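Squeaky wood floor in upstairs hallway, can I fix it from above?

Posted in Home Repair > Floors and Stairs

Ieva Kairys

Hi all, first post after reading for a couple of years. We bought a 1960s two-story house in Culow in the spring, and the upstairs hallway squeaks like you wouldn't believe. It isn't one board, either. There's a patch outside the bathroom, another at the top of the stairs, and one right in front of my daughter's door, which is the worst because she's a light sleeper and I get up at 5 for work. I've learned to walk along the wall like a burglar.

The floor is wood planks, I think original, nailed down over some kind of subfloor. Underneath is the kitchen and dining room ceiling, all finished drywall with a texture I really don't want to try to match. So going in from below is pretty much out unless somebody tells me there is no other way.

What I've tried so far: baby powder worked into the gaps (helped for maybe a week), and then more baby powder (didn't help at all, and the dog tracked it down the stairs). My brother-in-law says to just run long screws through the boards wherever it squeaks and plug the holes. He may be right, but he also fixed our gate that way and it no longer opens.

I got one quote from a flooring place and they wanted $1440 to pull up the hallway and relay it. The guy was nice about it but he was in the house for maybe five minutes and never got down on the floor. Is that normal? Is there something I can do myself on a Saturday that doesn't wreck the finish? I own a drill and a stud finder and I'm reasonably patient.

Also it's louder now than it was in the summer, if that means anything.

Bastian Hamann

Hi Ieva, it does mean something! Heat comes on, the air dries out, the boards shrink a hair and then they've got room to move on their nails. Mine start up every November and quiet down again in late spring. If you don't already have a humidity gauge, get a cheap one before you spend money on anything else. My upstairs was sitting way too dry two winters ago and just running a humidifier in the hall took care of the mildest squeaks.

For the rest, you can absolutely work from above. I did our landing and two bedrooms that way and I am no carpenter. The first thing is to find out what's rubbing, and that takes two people. One walks slowly, heel to toe, and the other sits on the floor with a hand flat on the boards. You'll feel it before you can pin it down by ear – sound travels along a plank and I marked the wrong spot over and over until I started using my hand. Painter's tape on each spot, and write on the tape which way the person was stepping.

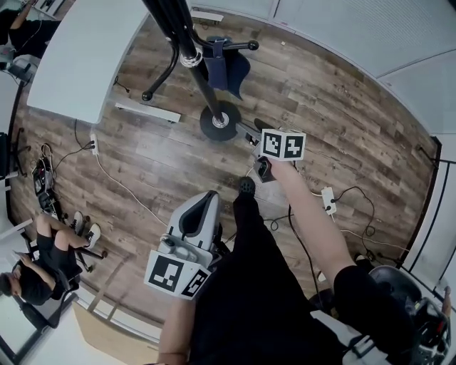

Once you've got your tape down, find the joists. A stud finder can be flaky through plank plus subfloor, so use the deep scan setting if yours has one, and check it against something you know. In our house I pulled up the heat register and measured off the joist I could see in the hole. They're often 16 inches apart, center to center, but older houses do what they want, so don't take it for granted.

Then look at where the tape sits. If the squeak is right on a joist, the subfloor has most likely come loose from it and you want one of those breakaway screw kits. You drill through a little jig, the screw goes down into the joist, and then it snaps off below the surface of the wood. The hole that's left is tiny and you fill it with a matching wax stick. I used 17 of them on the landing and I couldn't find most of them now if you paid me. If the squeak is between joists, it's more often plank against plank, or plank against subfloor, and that's a job for a short trim screw or a couple of finish nails driven at opposing angles. Predrill, always. Old boards are brittle and I split one right by the bedroom door on my first try.

A few things I'd do differently:

Practice inside a closet. Same floor, no witnesses.

Buy the wax sticks in two shades and blend them. The one that matched our boards in the store was too orange at home.

Have somebody stand on the board while you drive the screw, otherwise you're pinning it in the raised position and it'll squeak worse.

Keep away from the strip right outside the bathroom until you know where the pipes run. Supply lines and radiator pipes can go through notches near the top of the joist, and a long screw will find them. If you can't tell, leave that patch to a pro or live with it.

As for the quote, I don't think the guy was trying to rip you off, he priced the job he does, and that's relaying floors. Try a general handyman. The one we had in for the stairs (stairs I won't touch) charged $233 and was done before lunch.

Good luck with the spot by your daughter's room, I'd start there. And leave the tape down for a few days after you think you're finished, you'll want to walk it again at night when the house is quiet.

Sperling

powdered graphite instead of baby powder. lasts longer. it's dark though so not on a light floor, and vacuum up the extra before the dog gets to it

Ieva Kairys

Thank you both! Bastian, I took the register cover off last night and I can see a joist edge, so that's my starting point. Bathroom patch is staying as is. I bought a gauge too and it says 24 percent up there, so I guess the humidifier comes out of the basement first. Closet practice this weekend if I can get my husband to do the walking.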